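# Quem somos

A Lunby é uma escola de formação em conservação e cuidado têxtil, vocacionada para profissionais de lavandaria, hotelaria, guarda-roupa de cena e reparação de vestuário. A sua atividade desenvolve-se em instalações próprias, na Rua Escobedo, onde funcionam as salas de aula, a oficina de costura e a biblioteca técnica.

## Origem e enquadramento

A escola nasceu da iniciativa da Voker, empresa de tratamento de roupa para unidades hoteleiras, que sentia dificuldade em recrutar pessoal com conhecimento de fibras e de acabamentos. Os primeiros cursos destinavam-se exclusivamente aos seus trabalhadores. A procura por parte de outras entidades levou à abertura das inscrições ao público e, mais tarde, à constituição da Lunby como entidade autónoma, com direção pedagógica e regulamento próprios.

A Voker mantém-se como parceira e acolhe formandos em contexto de trabalho, sem intervir na avaliação nem na definição dos programas.

## Oferta formativa

A oferta organiza-se em três cursos: Tratamento de Roupa, Reparação de Malhas e Gestão de Rouparia. Cada curso tem a duração de 60 horas e compreende uma componente teórica, dedicada à identificação de fibras, à leitura da etiquetagem e à química dos detergentes, e uma componente prática, realizada em oficina.

O curso de Reparação de Malhas abrange o cerzido, o remate de pontos caídos, a substituição de elásticos e o reforço de calcanhares e biqueiras. Os formandos trabalham com peças de uso corrente, de lã, algodão e fibras mistas, e mantêm um caderno de amostras que é objeto de avaliação final. 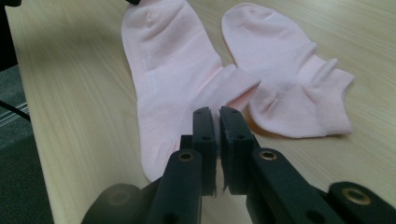
A admissão não exige habilitação prévia na área. Os candidatos são chamados a uma entrevista e, no caso de Gestão de Rouparia, devem comprovar dois anos de experiência profissional. As candidaturas para a edição seguinte encerram em novembro.

## Serviços a entidades

A Lunby presta apoio técnico a hotéis, lares e companhias de teatro, nomeadamente na elaboração de planos de lavagem, na definição de critérios de abate de peças e na formação interna de equipas. Estes serviços são assegurados pelo núcleo Over, que edita igualmente as fichas técnicas utilizadas nos cursos. As fichas podem ser consultadas na biblioteca mediante marcação.

## Compromisso institucional

A escola entende o prolongamento da vida útil do vestuário como parte integrante da formação que ministra. As peças recuperadas em oficina são devolvidas aos seus proprietários ou, quando cedidas para esse fim, entregues a instituições de solidariedade do concelho. As sobras de tecido e de fio são reaproveitadas nos exercícios de iniciação.

O regulamento interno, os critérios de avaliação e a tabela de propinas encontram-se disponíveis na secretaria.

Página atualizada em 28 ago. 2025.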